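3.2 Where the brush lives between uses

Most of the literature on home tooth brushing looks at the two minutes when the brush is in the mouth. We became much more interested in the other twenty-three hours and fifty-eight minutes. A toothbrush has to be kept somewhere, found again, and picked up by a person who is often half asleep, and our early interviews in Drastivska were full of lively detail on exactly this point. People told us about brushes kept in mugs, in drawers, on window sills, in coat pockets during the harvest weeks. Several could describe the spot to the inch but could not say when they had last replaced the brush itself.

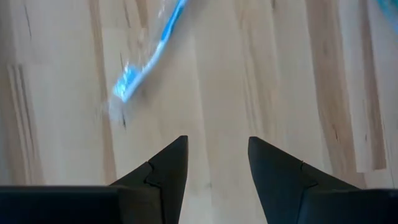 TRIKBRIDGE, December 2023

Figure 4. Toothbrush over a wooden floor.

The household survey reached 299 adults in two towns, Trikbridge and Brundus, and 231 of them completed the storage diary for the full 7 days. We had expected far fewer! The diary asked for very little: a mark on a card each time the brush was used, and a word or two on where it was put down afterward. Many people wrote a good deal more, and those extra notes in the margins turned out to be the richest material we have.

Three patterns came up again and again in the margins. The first is what we call the landing spot. People rarely return a brush to the place they name as its home. They put it down wherever the rinsing ends, on the edge of the sink or beside the tap, and it stays there until someone else in the household moves it. The second is sharing of space. In homes with more than two adults, brushes of the same color were a steady source of small arguments, and people solved this with rubber bands, nail polish, or simply by buying from a different store. The third is the spare. Unopened brushes were usually kept in a different room from the one in use, and a spare that could not be seen was easily forgotten.

The spare deserves a closer look. When we asked people why they had not yet changed a worn brush, the common answer was that they had none in the house. On checking, a good number of them did. They had bought a pack in May, say, put it in a closet with the towels, and lost track of it. Magaña's model of household supply describes this nicely as a "cold shelf," meaning a place that things go into more easily than they come out of.
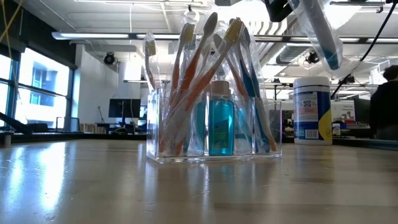 Moving the spares off the cold shelf costs almost nothing, and we find that exciting. In the Brundus group, families who chose an open spot near the sink for their unopened brushes wrote about them in the diary without being asked. One parent noted that the children had started claiming colors in advance. We cannot say from one week of cards whether this leads to earlier replacement, and the diary was never built to test it. Section 3.3 takes up the longer follow-up, where the same households were asked to keep their old brushes in a paper envelope so that bristle wear could be scored by hand.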